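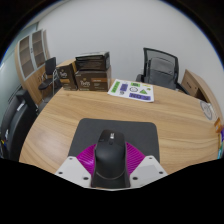 A black mouse on a dark grey pad, on one of the wood-grain tables at the Hamness office.

Hamness office finishes desk equipment changeover

October 23, 2024

Grova has completed the replacement of pointing devices and desk mats at its Hamness office, closing a changeover that began in September. The work covered 178 workstations over 3 floors.

Each position now has a scroll-wheel mouse and a rounded-corner mat, supplied under a single contract with Cletilell. The previous stock was a mixture of models bought at different times, with separate drivers and receivers for each.

Facilities coordinator Radu Munteanu said the mats were specified after staff reported erratic cursor tracking on bare tabletops. Optical sensors had been losing position on the finish in some areas, mostly near the windows.

Tables were not replaced. Mats are to be set parallel to the front edge of the table, and cartons and personal items kept to the sides so the full mat surface stays clear.

A further 36 units are held as spares on the second floor. Faulty devices should be logged with Henrique Neves at the service desk and returned with their cables or receivers. Left-handed models are available on request, with a current wait of one week.

Old equipment has been sorted for e-waste collection. The Cârstea office, with 40 workstations, will be assessed next. No start date has been set.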